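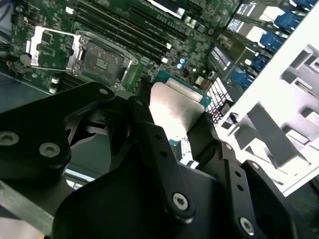
Loltwood 2442 Refurbished Workstation Board and Tower

The Loltwood 2442 is a used server-class motherboard, sold bare or fitted in its tower. Boards are checked by Adamczyk before listing. Price is $199 for the board and $493 for the full tower. Processors are sold separately, or fitted at our bench for $51.

Socket and memory

The CPU sits in an open-frame socket with a hinged load plate and a metal lever. Lift the lever fully before raising the plate, and hold the processor by its edges. Black memory slots run on both sides of the socket, with white latches. Fit modules in matched pairs — mixed sizes will run, but slower. A coin cell battery in a round holder keeps the clock and BIOS settings. Replace it if the date resets after a power cut.
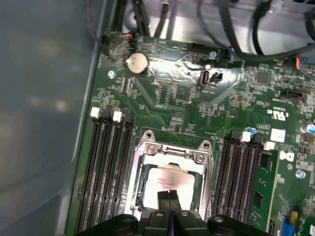 Tower

The tower opens from the side and is easiest to work on lying flat. The power supply is silver and carries its regulatory label. Colored wires run down the inside toward the hard drive bay, where the drive clips are blue plastic. There is a gray metal drive cage with a mesh panel, and a gray air duct next to it. Keep the duct in place when the machine is running. A black graphics card with a silver-edged cooler can be supplied on request.

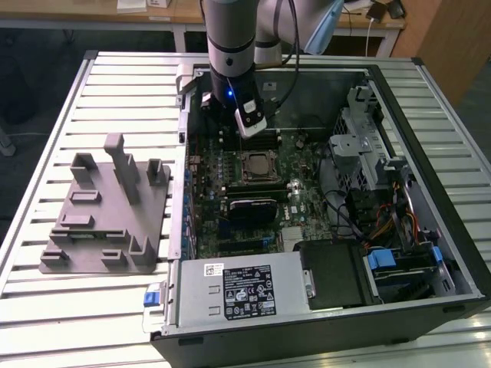 Ordering

Orders placed before noon ship the same day from our Brisovberg warehouse. Boards go out in an antistatic bag with a socket cover. Towers are double-boxed — please keep both boxes for returns. Thermal paste is not included.

Questions about processor support go to Sharon Mushi in sales. For returns and warranty repairs, contact Obed Tetteh and include your order number.

Page updated 22/03/2022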